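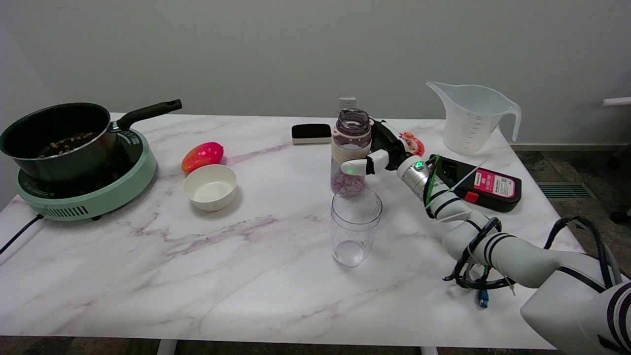 Tomik launches its new range of battery chargers and maintainers for garages and home users

The family company adds six models, from a small maintainer for motorcycles to a trolley charger for trucks and tractors

LUKDEN, July. Tomik, the maker of workshop equipment for motor vehicles, today announces the start of sales of its Olley range of battery chargers. The range has six models and it replaces the older T series, which the company has sold to garages, farms and private drivers for many years. All six models are available now from Tomik dealers and from the company's own trade counter in Lukden.

The Olley range was developed during a period of 19 months. In this time the company asked its customers what they want from a charger, and the answers were quite clear. Garages asked for longer cables, a stronger case and a display which can be read from the other side of the workshop. Private drivers asked for a charger that they can connect in the evening and forget until the morning.

"We have been selling the T series for a long time and we were proud of it, but the cars have changed and the batteries have changed with them," said Annapurna Kamath, managing director of Tomik. "A car with stop-start has a different battery from the car my father was driving. If you charge it with an old charger, you can shorten its life. We wanted to make one family of chargers where the customer does not need to study chemistry before he connects the clamps."

The six models

The smallest model is the Olley 1, a maintainer with an output of 1 amp. It is made for motorcycles, scooters, lawn tractors and classic cars which stand for many weeks without being used. It can stay connected for the whole winter. The charger watches the voltage of the battery and gives current only when the battery needs it.

The Olley 4 and the Olley 8 are made for passenger cars and light vans. Both work with 12 volt batteries of the ordinary wet type as well as AGM, gel and EFB batteries. The user selects the type of battery with one button. The Olley 8 has also a supply mode, which keeps the clock, the radio code and the seat memory of the car while the battery is being changed.

The Olley 15 and the Olley 30 are for workshops. They charge 12 and 24 volt batteries and they have a diagnostic mode, in which the charger holds a steady voltage while a technician is updating the software of the vehicle. Modern vehicles can take a long time to update, and if the voltage falls in the middle of the work, a control unit may be damaged. The output cables of both models are 5 metres long, so the charger can stay on the bench or on the wall while the vehicle is on the lift.

The largest model, the Olley 60, is a charger on wheels for trucks, buses, tractors and building machines. It has a handle at the height of the hip, a hook for the cables at the back, and rubber wheels that roll over the hoses and drains in a workshop floor. It can charge at 60 amps on 12 volts and at 30 amps on 24 volts.

Tested in working garages

Before the start of sales, Tomik lent chargers of the new range to garages for a field trial. The trial included 152 chargers, and together they completed 3,000 charging cycles on batteries from customer vehicles. The work was led by Balakrishnan Nadar, technical manager at Tomik, with the engineer Ilango Nadar, who is his nephew and joined the company after his studies.

"In the laboratory everything is clean and the temperature is always the same," said Balakrishnan Nadar. "In a garage the charger falls from the bench, somebody drives over the cable, and the clamps are put on a battery that has white powder on both terminals. We got back some units that looked very bad from the outside. We opened all of them and we learned from each one."

Three changes were made as a result of the trial. The jaws of the clamps are now wider, because technicians found it difficult to fit them on the large terminals of some truck batteries. The point where the cable enters the case has a longer rubber sleeve. The button for the type of battery was moved away from the start button, after several technicians told that they pressed the wrong one when wearing gloves.

One of the garages in the trial was Griffiths, an independent workshop which repairs vans and light trucks for delivery firms. Its workshop manager, Bethel Moges, used two Olley 30 chargers during the whole period.

"We had them on every day, mostly on vans that make a lot of short journeys and never get a full charge," she said. "The first thing I noticed was the cable. With our old charger we had to move the van or move the charger. The display is good also. I can see from my desk if the battery is finished or if it has a fault, and I do not walk across for nothing. I told them the beep at the end was too loud, and now you can turn it off."

Safety

All models in the range have protection against wrong connection, against short circuit and against overheating. If the clamps are placed on the wrong terminals, the charger shows a red light and does not give any current. No fuse needs to be replaced afterwards. When the clamps do not touch a battery there is no voltage between them, so there is no spark if they touch each other by mistake.

The Olley 1, 4 and 8 have a case which is sealed against dust and water spray. The Olley 15, 30 and 60 are cooled by a fan and must be used indoors or under a roof. Tomik reminds all users to charge batteries in a place with good fresh air, to keep flames and cigarettes away, and never to charge a battery which is frozen or has a damaged case.

A very flat battery is often refused by automatic chargers, because the charger cannot recognise it. From the Olley 4 upwards, the new models have a recovery step that starts with a very small current on batteries from 2 volts. If the battery does not respond after four hours, the charger stops and shows a fault. The company points out that not every battery can be recovered and that an old battery with a damaged cell must be replaced.

Service and spare parts

Tomik will keep spare parts for the Olley range for ten years after the last unit is sold. The clamps, output cables, mains cables, fans and feet can be changed with ordinary tools, and the part numbers are printed on a label under the case. Owners of T series chargers can continue to order parts and to send their units for repair.

"When a clamp breaks, many people throw away the whole charger, and this is a pity," said Farzana Jafri, who is head of customer service. "With these models you take out two screws, you put the new clamp and you continue to work. We also put the full manual in the box, on paper. Many of our customers have black hands in the middle of the day and they do not want to touch a phone."

Her department has prepared a training session of one hour for dealers and garages. It covers the choice of the correct mode, the use of the supply mode when changing a battery, and the most common fault codes. The session is free for dealers and can be held in the morning before the workshop opens.

Accessories

Each charger comes with a set of clamps. The Olley 1, 4 and 8 come also with a set of ring terminals, which can be fixed permanently on the battery and joined to the charger with a plug. Other accessories are sold separately: an extension cable of 3 metres, a wall bracket for the Olley 15 and 30, a cover for the Olley 60, and a soft bag for the smaller models. The accessories of the T series do not fit the new range, with the exception of the ring terminals.

Availability and warranty

The Olley 1, 4, 8, 15 and 30 are in stock and can be delivered immediately. For the first production of the Olley 60, 2,022 units are planned, and orders will be sent in the order in which they are received. All models have a warranty of three years for private users and two years for professional users. The warranty begins on the day of purchase and the receipt must be kept.

Dealers who still have T series chargers in their stock can return unopened boxes until the end of September and receive credit for the new range. The conditions are available from the sales office.

About Tomik

Tomik designs and makes battery chargers, jump leads, battery testers and inspection lamps for garages, farms, transport firms and private drivers. The company is owned by the family and has its office, workshop and trade counter in Lukden.

Contact for press and dealers

Farzana Jafri, Customer Service, Tomik, Lukden. Product photographs, technical data sheets and units for testing can be requested from the same office. The telephone line is open until 4.30 pm.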